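August, morning session

Continuing with the molded trays, Clolleo job. Trí Trương wants the rim question closed before the next order goes to Trunton, so this entry is mostly rims and only a little about the notched end.

Where we were: the last batch from Trunton had trays that rocked when set down on a flat surface. Not all of them, and not by the same amount. I had put it down to uneven cooling in the stack. Trí thought the tool was shimmed badly after the move to Pedanberg. Neither of us had measured anything properly, so that came first.

Method. Tray set down on the granite plate, opening up, no load. Feeler gauge under each corner in turn, going clockwise from the notched end. Then a 200 g weight in the center of the floor and the same four readings again. Then the tray is turned over onto its rim and the rim is checked the same way, without the weight. Readings go in the spreadsheet under the tray number, not here. I am only writing down what I think they mean.

Results, floor side. Most of the rock is on one diagonal. It goes from the left corner at the notched end to the opposite corner at the rounded end. With the weight on, it closes up on nearly every tray. A twist that flattens under 200 g is not going to bother the customer, who loads them with a good deal more than that. I would pass these.

Results, rim side. Less comfortable. The rim is stiffer than the floor and does not give, so whatever twist is in it stays in it. If the lid is going to seat on the rim all the way along, this matters. If the lid only locates at the ends, it does not. The drawing from Clolleo shows a lid outline but no contact line. Trí has asked them. No answer yet.

Stacking. Tried the old batch in a nested stack and left it over lunch. The trays come apart easily by hand except where a notch has caught on the rim of the tray underneath. When that happens you have to lift the notched end first and slide. Lifting by the rounded end makes it grip tighter. Worth a line in the packing note. The Âu trays we had in spring did the same, and the fix there was a slightly larger radius on the inside of the notch. I could not find the sketch for it. If anyone has it, please put it back in the drawer with the other tool sketches.

Trim. Edge quality is acceptable. A few strings of flash at the flared end, which come off with a thumbnail. The trim knife was changed after 700 parts and I cannot see a clear step before and after the change, so the interval can probably be longer. Leave it where it is until the rim is settled – one change at a time.

Surface. Black hides most of what goes wrong here and shows every fingerprint. For looking at scuffs I have stopped using the desk lamp, which only gives one hot spot, and gone over to tilting the tray under the ceiling lights. The yellow table is good for judging outline and silhouette, a black edge stands out very clearly on it, but the lacquer throws the overhead light back at you in streaks and it is no use for judging gloss. Also not a reference surface. Do not take flatness readings on it.
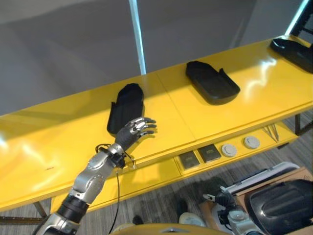
On orientation, we need one convention and we should keep to it. Half of my older notes say "front" for the open, lower end and the other half say "front" for the rounded one. From now on: the rounded end is the top, the open end is the bottom, left and right are as seen with the opening up. Trí agrees. I have gone back and corrected the spreadsheet headings, though not the comments column.

To do:
Chase Clolleo for the lid contact line.
Ask Trunton which cavity each tray came from. The parts carry no cavity mark that I can find, and if the twist follows the cavity then my cooling idea is dead.
Repeat the rim readings on 3 trays after a night flat under a board.
Find the Âu notch sketch.
New feeler gauge, the thinnest leaf has a kink in it.

Stopped at 12:40. Plate wiped down and covered.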